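Grade by Volume, Then Store

Jul 29, 2026
By Ruan Potgieter

Most households sort drinking vessels by owner or by color. I want to argue for volume. A cupboard graded by volume can be put back in order by anyone in the house, including a guest.

I came to this view in a shared apartment in Kamanham. The kitchen had one cupboard, 51 inches wide, and 3 tenants. Each tenant had a shelf. Two shelves overflowed and the third held a single mug. Pieter Jacobs, who had the third, refused to give up his space on principle, and on principle he was right. The rule itself was bad.

The first step is to get everything out and lay it on a soft surface. A tablecloth will do. Lay the pieces on their sides. A tapered cup shows its full profile that way, and the difference between a narrow end and a wide mouth decides whether it will nest. A bottle with a measuring scale is useful at this stage, as it gives a reference for the rest.
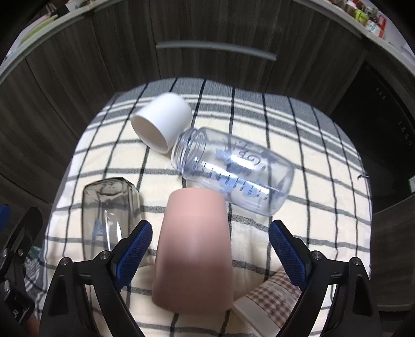

Grading

Fill each vessel to a normal drinking level and pour it into the marked bottle. I use two classes: up to 200 ml, and over. Jacobs proposed a third class with a limit of 152 ml for coffee. It added a shelf label and solved nothing, and we dropped it by October.

Lids and caps go in a separate box. Storing a bottle closed saves one small part from getting lost and traps moisture in return. I consider that a poor trade.

The objection

People are attached to their own cups. Ownership can be marked on the base with a dot of paint, which has no effect on where the cup is stored. Plastic and glass should be kept on separate shelves, but that is a rule for handling and does not change the grading. Larger pitchers fall outside the system and belong near the sink.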